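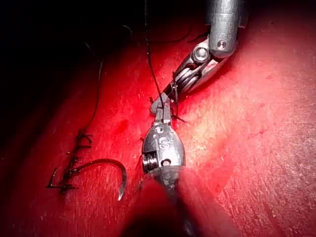 Curved needle next to the row of stitches, dark thread on red.

10 March 2019
Knot slip, braided thread, contd.

Picking up from the Amoah spool. Drosness puller warmed up, zero drifted again overnight, re-zeroed twice before it held. Somebody moved the lower clamp. Put it back at the scribe line. PLEASE leave it there.

Soak bath was low when I came in. Topped up with the saline from the back shelf, let it sit till temp was steady. Did the dry set meanwhile.

Dry set, Amoah, square knot, three throws: slips early, then grabs. Same ugly shoulder on the curve as last time. Added a fourth throw and the shoulder is gone. Fifth throw does nothing I can see except make a bigger lump.

Surgeon's knot: better first hold, less fuss tying. Şükran ties these tighter than I do and it shows on the plots. Need one person tying per set or we're measuring hands. Şükran to do all of Dolonora, me all of Amoah? No, that's worse, hands and spool all mixed up. Both of us tie both, mark the bags with initials.

Wet set after lunch. Soaked pieces feel limp and the ends fuzz if you cut with the old scisors. New blade = clean ends. Threw out everything cut with the old pair, don't use the bag with the blue tag.

Peak on the best wet Amoah piece 534 on the readout, broke at the knot. Worst was nearly 450, pulled right through without breaking. That one was mine, second throw went the wrong way, granny. Keep it in the table but flag it. 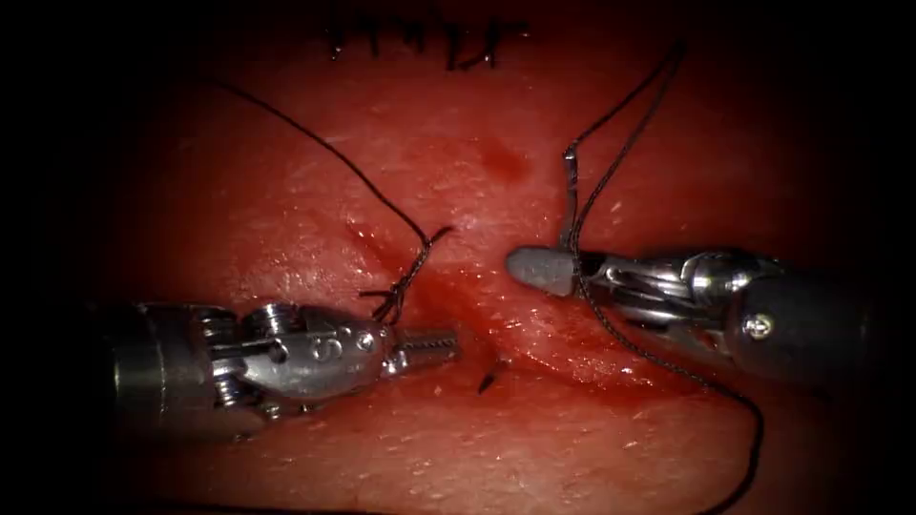
p. 115

Ear length. We've been trimming by eye. Going to 6 mm on everything from now on, there's a strip of card taped to the bench with the line drawn. Short ears let the last throw open up, at least on the wet ones. Would like to see that again before I believe it.

Dolonora spool: only got as far as the dry set. Stiffer off the spool, holds the curl, annoying to tie. Needs a hard pull to seat the first throw. Coating? Data sheet says nothing useful. Aslı Keskin thinks the coating flakes at the bend and wants to put a piece under the scope before and after tying. Fine, but cut it from the middle of the spool, the outside wraps have been handled to death.

Crosshead speed: same as last entry, did not touch it. Şükran Gündoğdu asked whether we should go slower. Maybe. One slow set in April when the bath heater is replaced, no point before.

Rindanden still hasn't sent the finer gauge. Wrote again.

To do
- wet set, Dolonora, both of us tying
- replot Amoah with the granny flagged
- order blades
- new label on the bath, the old one fell in
- ask Aslı for the scope slot, mornings if possible

Clamp faces wiped down, puller off at the wall. Raw files are on the shared drive under knots, file names have the wrong spool on teh first batch, will fix tomorow.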